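Week 5: Joining Two Lists of Places That Were Never Meant to Be Joined

Notes to go with Tuesday's session. Bring the Pekidlow files on your own machine if you can, as the lab computers take a very long time to open the larger one.

Last week we spent most of our time on where public map data comes from, and I promised that this week we would finally do something with it. The something is matching. You have one list of places from one source and another list of places from another source, and you would like to know which rows are talking about the same village, the same clinic, the same well. It sounds like an afternoon's work, and I still fall for that myself every time I start a new one!

Our two lists for the exercise are both for Pekidlow district. The first is the settlement list, with 3659 rows, each with a name, a latitude and a longitude. The second is the health post list, with 529 rows, each with a post name, the name of the settlement it serves and (sometimes) coordinates. What we want at the end is a single table where every health post is tied to one row of the settlement list, or is clearly marked as not tied to anything. Please keep that second part in mind, as a blank cell can mean "we looked and found no match" or it can mean "we haven't looked yet," and a person opening your table in February has no way of telling which.

Why names alone won't do it

Start with the easy try, which is to match on the settlement name exactly as written. Do it and write down how many you get. Then look at the ones that failed, and really do look, scrolling through them slowly with a cup of something, before you reach for any clever tool. You will see the same few troubles come up over and over. There are stray spaces at the end of a name. There are names with "Upper" or "New" in front in one list and behind in the other. There are spellings that differ by a letter because two people heard the same word and wrote it down in their own way, and both of them were perfectly right to do so.

Then there is the opposite trouble, which is worse because it's quiet. Fourie appears more than once in the settlement list, in quite different corners of the district, and an exact match will happily hand you the first one it meets. The computer won't complain. You'll get a point on the map that looks fine until somebody drives out to it.
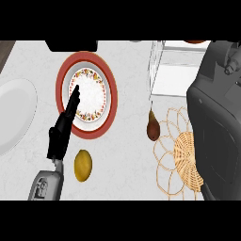
So we bring in distance as a second opinion. For every health post that does have coordinates, find the settlements within 1000 meters and compare names only among those. This gets rid of most of the false Fouries at a stroke, and it also lets you be a good deal more forgiving about spelling, because a loose match between two names is far more believable when the points are close together than when they're a day's walk apart.

A word about units, as this catches someone every single year. Latitude and longitude are in degrees, and a degree is not a length you can use directly. If you type 1000 into a distance box while your layer is still in degrees, you have asked for everything on Earth, and the program will go off and try to find it for you. Reproject both layers to the same meter-based system first. Golnar Nazari's short guide in the course folder walks through this with screenshots, and it is much clearer than anything I could write out here.

Points that are in the wrong place

Some of the health posts have coordinates that can't be right. A few have latitude and longitude swapped, which you'll spot because they land well outside the district. Others sit exactly on the district center at Asent - 52 of them, all on the very same spot. Those posts were given the district's own coordinates when the real ones weren't known. Treat them as having no location at all, and don't let them into the distance step, or you will find that Asent has become remarkably well supplied with clinics.

For the swapped ones, go ahead and fix them, but keep the original values in their own columns and add a note saying what you changed. I'm a bit of a nag on this point, I know. Leandro Ibarra, who will be joining us for the second hour, has spent a good part of his working life undoing other people's silent corrections, and he can tell you some stories.

The Kakik question

Kakik is in the settlement list as one place and in the health post list as three, apparently by neighborhood. There isn't a single right answer here. You could tie all three posts to the one settlement, or you could leave them apart and flag them. Choose one, write a sentence or two on why, and be ready to talk it over with the person next to you.

What to hand in

Your joined table, with a column saying how each match was made (exact name, name plus distance, by hand, none).

A page of notes on the choices you made, including Kakik. Plain sentences are fine.

The list of rows you changed, with old and new values side by side.

Reading for next week is the chapter on gazetteers, first half only. The second half is lovely but long, and we'll come back to it when we get to historical place names.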